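Search this site Search Go

In praise of the desk with next to nothing on it

2023-07-03

5 min read

I have been having the same argument with my friend Gyu-bin Ok since December, and as she refuses to read my emails on the subject I am going to have it here, where she can't interrupt. The argument is about desks. She thinks a desk should look lived in. I think a desk should look as if you've just moved in and can't find the box with the pens.

Let me be fair to her first. Gyu-bin does good work at a desk I couldn't bear to sit at for a minute. There's a lamp, another lamp, a plant that has given up, three kinds of tape (she has a favourite), and a bowl of things that belong to other bowls. She says it all keeps her company. When she wants a paperclip she puts her hand out without looking and there it is, and I'll admit I find that impressive.

But I can't do it. Put a stapler in front of me and I'll staple something. I once lost a whole morning at Feltorell, where I used to do the bookings, to a drawer of old key rings that somebody had left open beside my keyboard. So when I moved over to the Mullska office I made myself a rule, and the rule is that nothing sleeps on the desk. It can come out in the day. At night it goes on the shelf, in the drawer or in the bin.

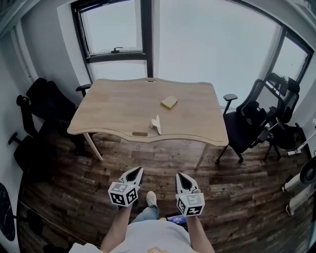
I do think the shape of a desk matters more than people let on. We've all been sold the idea that a work surface must be a big straight rectangle, like a door laid flat, and a big straight rectangle is an invitation to line things up along the back of it. First a row of folders, then a second row in front, and by the end of the month you're typing in a gap the size of a dinner plate. A wavy edge, like the one on this pale desk by the window, puts a stop to that. You can't push a row of box files up against a curve and feel good about it! A little square block and a crumpled bit of white paper look perfectly at home on it, though, and that's about the level of clutter I can live with. I'd still want the paper gone by evening.

Then there's colour. Chia-jung Mak, who sits near me and has opinions about paint, would have every desk in the country black. Very smart, she says. Well, I had a black one for two years and it showed every crumb, every fingerprint and every ring from every mug. Pale wood forgives you. It also makes a small room feel lighter on a grey day, and we get plenty of those. I'd take a light desk on a dark floor over the other way round every time.

Chairs I'm less strict about. I used to say buy the best chair you can and spend what's left on the desk, and I still half believe it. Mesh backs are a blessing in July. Armrests I go back and forth on, mainly as they always seem to be at a height where they bump the tabletop when you're trying to tuck the chair in. Sang-wook Won took the arms off his altogether and swears his shoulders are better for it. I tried that and kept falling slightly to the left.

The one thing Gyu-bin says that I haven't got an answer to is that an empty desk can be a kind of showing off. Look how little I need! She may have a point there. I did once hide a whole tray of post in the cupboard before she came round, and I didn't find it again for a fortnight. There was a gas bill in it.

Even so, I'd ask you to try it for a week. Take everything off, wipe the thing down, and only put back what you reach for. I put back two things — a notebook and a mug. The second lamp can stay in the cupboard with the post.

Contact | © Cumby Notes | Back to top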